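Assunto: Re: [copa] copos de plástico coloridos, ficamos com eles ou não?

Oi, gente, boa tarde! 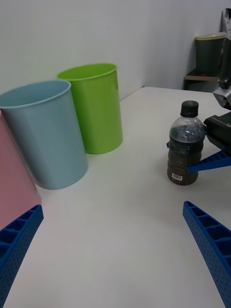
Desculpem a demora, só consegui ler as mensagens agora, às 4 da tarde. Eu sou do time que quer manter os copos, já vou avisando, e acho que dá para resolver isso antes do fim de agosto sem mais uma rodada de e-mails (vocês sabem como essa lista é).

Em resposta ao Muammer Kılıçarslan, que escreveu:

> Pessoal, abri o armário da copa e está impossível. Tem copo
> rosa, azul, verde, tem os brancos da Mancuso que ninguém usa,
> tem tampa sem pote. Proponho doar tudo o que for de plástico
> e comprar um jogo de 12 copos de vidro iguais, da Tasten, que
> está com preço bom. E quem deixa garrafa de chá aberta na mesa,
> por favor, ponha na geladeira! Joguei fora duas esta semana.
>
> Muammer

Muammer, concordo com metade! Os brancos da Mancuso podem ir embora hoje mesmo, são finos demais e entortam quando a gente põe café. As tampas sem pote também, nem discuto. Mas os coloridos eu defendo. Cada um já sabe qual é o seu, e isso evita aquela coisa de pegar copo limpo a cada gole e deixar a pia lotada no fim do dia. O rosa é meu desde que entrei, e quem usa o verde-limão é a turma do atendimento. O azul anda meio sem dono, então se alguém quiser adotar é só falar.

Vidro eu acho bonito, claro, só que a nossa pia é funda e de pedra. Lembram do jogo da Foseck? Durou dois meses. No último mês a gente dividia 4 copos entre o andar todo, e um deles estava lascado. Varrer caco embaixo da geladeira eu não varro de novo, não – fica para o próximo.

O que eu sugiro: guardar os coloridos na prateleira de baixo, encaixados um no outro para ocupar pouco espaço, e deixar a de cima para as canecas e os potes. Se sobrar dinheiro da vaquinha, a gente compra uma jarra com tampa que feche direito. Vi uma da Fateveo que cabe na porta da geladeira e talvez resolva a história do chá.

Sobre as garrafas, confesso que uma das duas devia ser minha (sem açúcar, tampa preta?). Eu ia voltar para buscar depois da reunião e esqueci completamente. Vou passar a escrever meu nome com caneta de retroprojetor, e acho que todo mundo podia fazer igual. Tem uma na gaveta dos talheres, junto com o abridor.

Ah, e alguém sabe onde foi parar o escorredor pequeno? Procurei embaixo da pia e no armário do corredor e nada. Se estiver na casa de alguém, traz de volta, sem perguntas!

Posso arrumar o armário amanhã na hora do almoço. Quem quiser salvar algum pote da doação me responde até lá.

Beijos,
Lu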